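Rules for robots that only exist on a screen

Posted 12/10/2020

The safety manager at Wateo has a binder on her desk with 372 pages in it, and she will tell you which of them she believes. "Maybe half," she says. "The half about fences and stop buttons. Those were written by people who had seen somebody get hurt."

The other half is the newer material on testing. It covers how a company should show that a robot hand can pick up what it is supposed to pick up, and how much of that can be done in simulation before real hardware gets involved. Wateo assembles small electrical goods and buys its picking cells from outside. In June one supplier, Heltetti, sent over a test report and asked her to sign off on it. She didn't.

"It said 2136 grasps attempted, and then a very nice percentage," she says. "I asked how many of those happened in a building. They said the building part was scheduled."

She is not against simulation. She used it at her last job, at Andby, and she says it saved them from at least one bad purchase. What bothers her is how the word "tested" gets used. The in-house standard she inherited at Wateo said a gripper must be "tested on representative parts." It didn't say the parts had to be real.

"So a supplier reads that and says fine, we drew your part and we tested on the drawing. And by our own wording they're right. I can't even be mad at them. I was mad at them anyway."

I asked whether that was just sloppy writing that anyone could fix in an afternoon. She laughed at the afternoon. The rewrite took four months, and most of the argument was over a single line requiring 500 physical cycles per part type before a cell runs near people. Purchasing wanted it lower. The engineers wanted it to depend on the part. She wanted it higher and lost.

"Where does 500 come from? Nowhere. Somebody said it in a meeting and it stuck. I'd love to tell you there's a study. If you see a round number in a standard, ask who was in the room."

I spoke by phone to an engineer at Stergiou, a consulting shop that writes grasp test procedures for several plants. He thinks she is too hard on the virtual side. A simulator, he argues, lets you try the awkward approach angles that a technician would get bored with by lunch. It gives you the same start position every time, and a bad grasp costs you nothing.

"People complain that it isn't real," he says. "Well, no. Neither is a crash test dummy."

When I put that to her she didn't think much of it. "They hit the dummy with an actual car," she says.

Where the two of them agree is on what a report should have to say. Both want the simulated runs and the physical runs listed separately, never added together. Both want the friction values written down, along with who picked them. And both want some pictures of the part and the fingers at the start of a grasp, so that a reader who doesn't write code can judge if the setup looks anything like the job.
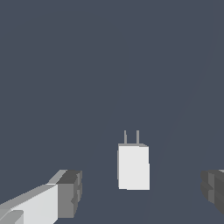

She is especially stubborn about small parts with something sticking out of them. A plain block is easy to model and easy to pass. Put a couple of thin prongs on it and there are new ways to fail, because a prong can bend, or catch on the tray, or end up pointing at the wrong side of the next station. A simulator will treat it as perfectly stiff unless someone tells it otherwise.

"Ask them if the prongs can bend in their model," she says. "I've asked three suppliers. Two said they'd get back to me."

The new wording at Wateo now says "physical parts from current production," and any simulated result has to carry that label on every page where it appears. The engineer at Stergiou calls the labeling rule fussy but says he'll follow it. Heltetti has sent a revised report. It's longer than the first one, and when we talked she had read as far as the friction table.

"There's a value in there with no source," she says. "I've circled it."

I asked if she expected to sign this time. She said she expected to send it back.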